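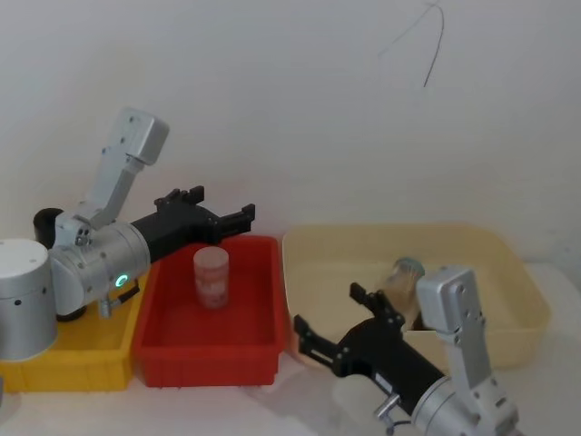
How do you store seed packets so you can find them again?

Posted in Kitchen Gardens & Allotments, Pronddale Neighbors Help Board

hollis_beans

Hi all! First post here after reading for a couple of years. I have what I think is a happy problem. My aunt gave up her big garden in September and passed her whole seed collection on to me, and added to my own it comes to a grocery bag and a half of packets. Some are store packets, some are coffee filters folded over and taped, and a lot are plain envelopes with her handwriting on them (she writes "good beans" on nearly everything, bless her).

I would love to get it into some kind of order before spring. My questions:

Do you sort by plant family, by month of sowing, or just alphabetically?

Do old seeds get their own place or do they stay in with the new ones?

Is the fridge worth it? We have a small one and my husband is already giving me looks about the tulip bulbs.

I tried a photo album with pockets last year and it was lovely for lettuce and hopeless for peas. The pages wouldn't close. Thank you for any ideas, I'm so excited to get started on this!

Cengiz Değirmenci

Welcome, and what a wonderful thing to be given! I have been saving seed for most of my adult life and I still get a thrill from opening the box in winter.

Sort by month of sowing. I tried every other way first. Alphabetical looks great on the shelf, but then you're standing there in early spring with the alphabet in front of you, trying to remember whether leeks should have gone in already. With months you pull out one section and everything in it needs doing now. I use cardboard dividers cut from cereal boxes, February through October, with a section at the back called "Any time" for radishes, cress and the other quick stuff.

Things you sow more than once (carrots, lettuce, spinach, beets) go in the first month you'd sow them. After you sow, move the packet forward to the next month you want it. When it has had its last sowing it goes back to the start, ready for next year. It takes a season to get into the habit and then your hands do it for you.

For the big seeds, peas and beans and squash, forget envelopes. Use glass jars. They're heavy and bulky and they will bully everything else in the box. I put a slip of paper inside the jar with the name and year as well as a label outside, after a damp spell one winter took all my labels off and I grew what I thought was a dwarf bean up a tomato cage. It was not a dwarf bean. It went over the shed roof.

On old seed: keep it in with the rest but write the year in big numbers on the top corner. Parsnip and onion I wouldn't trust past the first year. Tomatoes and cucumbers keep going for ages if they're dry. If you're not sure, do a paper towel test. Put 10 seeds on a damp towel, fold it, slip it in a bag somewhere warm, and look after a week or so. If half come up, sow twice as thick and enjoy them!

Please photograph your aunt's envelopes before you move anything out of them. The handwriting alone is worth keeping. And ask her about the "good beans" while you can, there may be a real story in there and possibly a variety that isn't in any catalog.

marjoram62

shoebox. rubber bands. done. fridge is fine but they have to be bone dry first or they go moldy, ask me how i know

Zakaria Street Plot 40

Love this question! I'm going to disagree a little with Cengiz (hello Cengiz, your leeks were magnificent this year) and put in a word for sorting by where the plant is going to live. I have 3 beds, a strip along the fence and a cold frame, and each has its own section in my box. When I go out to work on a bed I take just that bundle with me, in an apron pocket, and the rest stays indoors in the dry. It also stops me from buying more than I have room for. If the fence section won't close, I am done with sweet peas for the year, however pretty the picture on the packet is.

If you rotate your crops, you just move the bundles around in January with a cup of tea. I look forward to that evening all year, I really do.

About the fridge, I wouldn't bother for anything you'll sow within 2 years. A closet on an inside wall does the job. Steady and cool matters more than very cold, and a garage that bakes in August is the worst place of all. If you do use the fridge, let the closed jar come up to room temperature before you open it, otherwise you get a film of water on everything.

One more idea. You clearly have more than a household can sow. The seed swap at Skerilard Hall runs from 10 in the morning and it is such a cheerful thing, tables all the way to the back and somebody always brings soup. Last time we passed on 2,000 packets, and plenty of them were homemade envelopes just like your aunt's. Write the name, the year and the town where it was grown. People love knowing a seed has done well nearby.

hollis_beans

Oh these are great, thank you! I'm going with months for the vegetables and a separate bundle for the fence, so you both win. Beans are in jars as of this afternoon. I called my aunt, and the good beans came from a neighbor who carried them over from her mother's place, and there are four different kinds in envelopes that all say the same thing. She can tell them apart by looking. I'm driving over with the jars and a marker pen.

marjoram62

save me some good beans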